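Back on the mat

September 4, 2012

So I said I'd write more over the winter and then I wrote nothing at all, sorry! Indoor bowls has swallowed me whole. I went along to the hall in Grurna once to keep my neighbour company and now I own shoes for it.

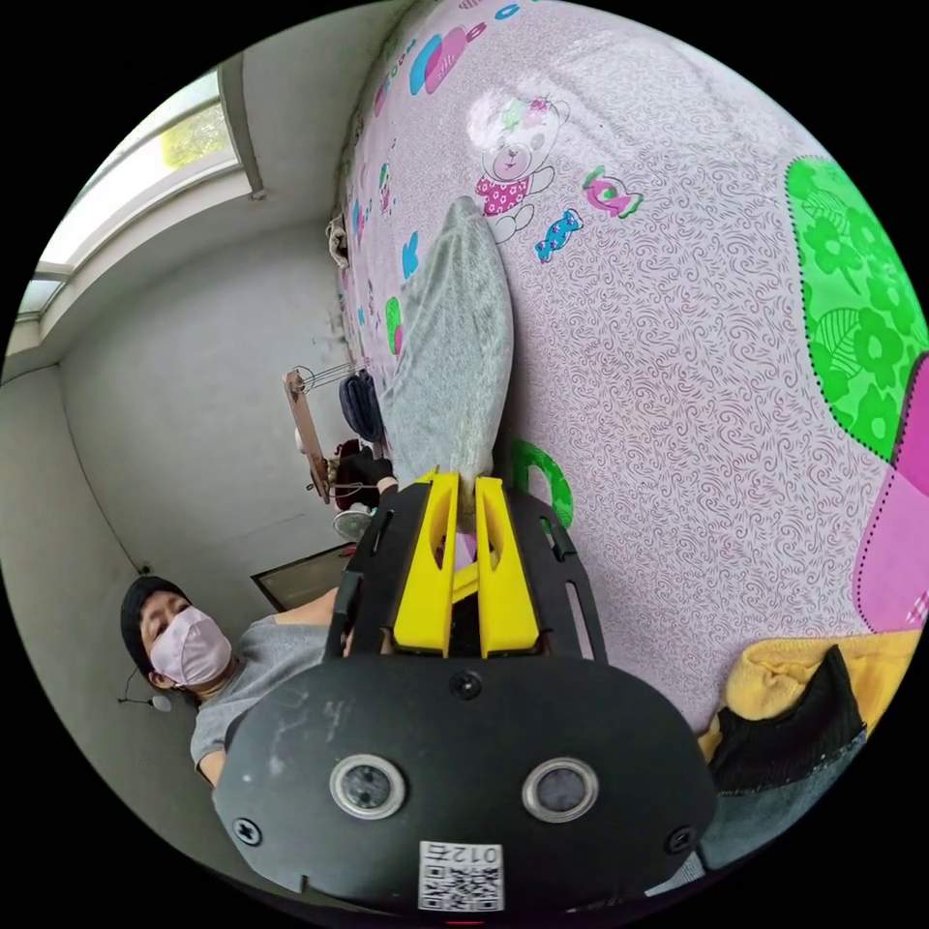
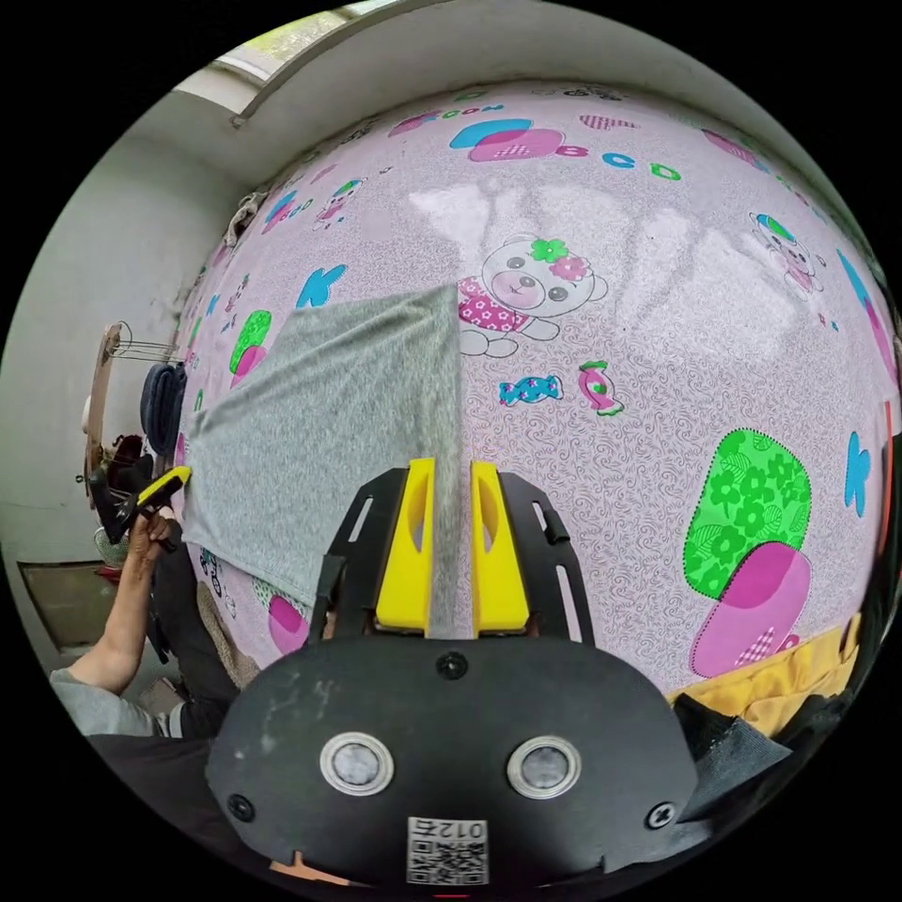
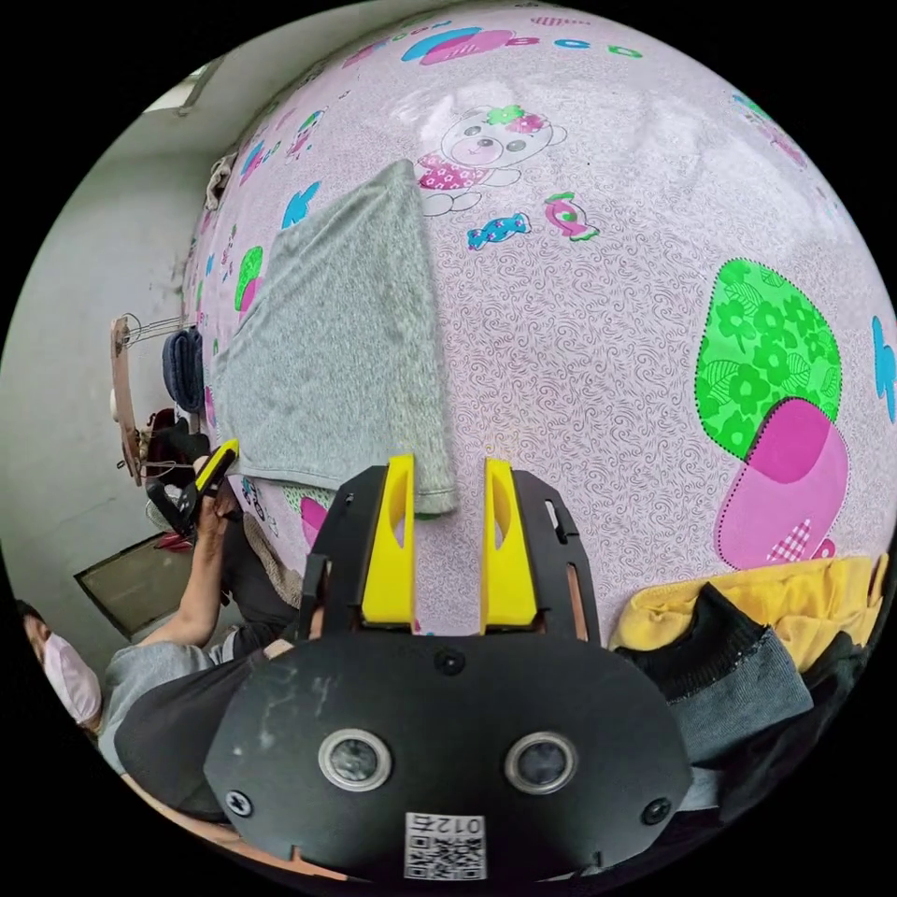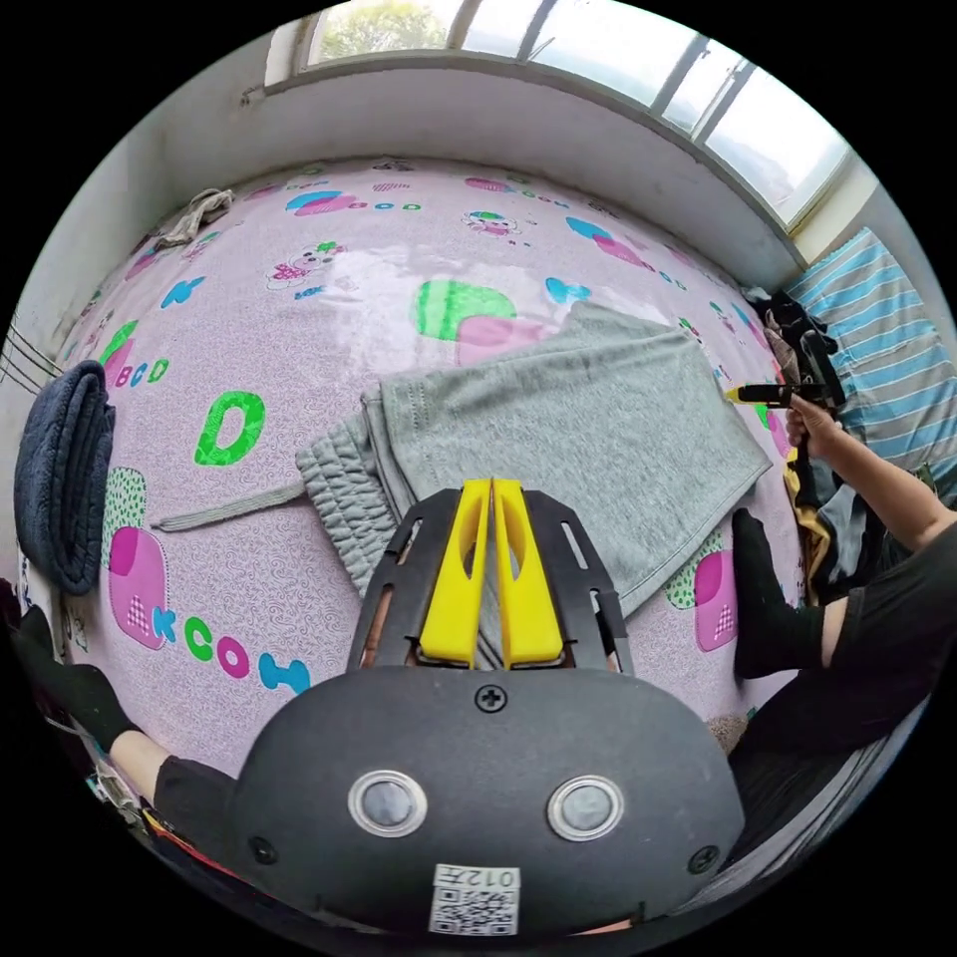
Grey on pink.

Anyway, the bowls. We're a short mat club, which means we roll out carpets in a hall that belongs to somebody else and roll them up again before the dance class gets in. If you've only ever played outside on grass, forget what your arm knows. The carpet is quick and it has moods. The mat nearest the kitchen runs dead straight for most of its length and then wanders off to the left like it's remembered something in the oven. The regulars all know this and they don't tell you, they just let you have the first end and look at the ceiling.

My neighbour is Blažena Danko, and she is the reason I turned up in the first place. She'd been playing for years before I moved in. She doesn't take any run-up or fuss about with her feet, she just bends down and lets it go, and then she turns around and starts talking to you before it's stopped. I have tried this. I hit the wall.

The big thing this month was our away match at Clestel, which is a proper drive, 110 kilometres each way, and we did it in Svetozár Zeman's van with the heater stuck on. Six of us, all our bowls, a slab cake. We stopped at the bakery in Ralgate on the way (get the cheese scroll, leave the vanilla slice alone) and still got there before they'd unlocked, so we stood in the car park and Kalevi Suominen gave us a team talk that was mainly about parking.

Clestel have a gorgeous hall. Their mats stay down all season! They have a little trolley for the bowls! I was playing lead, so I go first and all I have to do is get something close to the jack and not embarrass anybody. First end, my first bowl was short. My second one was so heavy it ended up in the ditch with a real thump and a lady at the tea table said "oh dear", quite kindly.

But I settled down after that. I stopped looking at the jack and picked out a mark on the carpet a bit in front of my feet, which was something Kristýna Holub told me to do back in autumn and I'd ignored because it sounded like nonsense. It works, I'm sorry Kristýna. On the seventh end I put one down that curled in around the block and sat there snug against the jack, and the other side had four goes at shifting it and couldn't. I've been dining out on that bowl ever since. My sister has heard it enough times to tell it herself.

We lost by 2 shots. Da-eun Hwang, our skip, had the last bowl and needed to take out one of theirs and keep ours, and she clipped it beautifully but it took the jack along for the ride as well. She was cranky until Ralgate and then she had a vanilla slice and was cranky about that.

The other news is that we're buying a new mat. The old green one has a seam coming up and Svetozár has taped it so many times that it's practically a speed hump. We've been putting gold coins in a tin since last year and we've got more than 500 dollars in it now, with a sausage sizzle still to come. There was some debate over colour. I wanted blue. We're getting green.

I've also been lent a set of Sýkora bowls to try, a size smaller than what I've been using, and I think my hand likes them better. I've got small hands and I'd been squeezing the club ones like a jar lid without noticing, so my wrist was aching by tea break. With these I can let go properly. If you're just starting out, ask to try every set in the cupboard before you decide you're hopeless.

We've got Clestel coming to us for the return match in December, on our carpets, with our kitchen mat. I'll be looking at the ceiling.

If you're anywhere near Grurna and you fancy a go, come along. Flat soles, bring a plate if you can, and someone will lend you bowls. I'm on the roster for scones and I haven't settled on a recipe yet, so if you've got one that doesn't come out like a hockey puck, pop it in the comments.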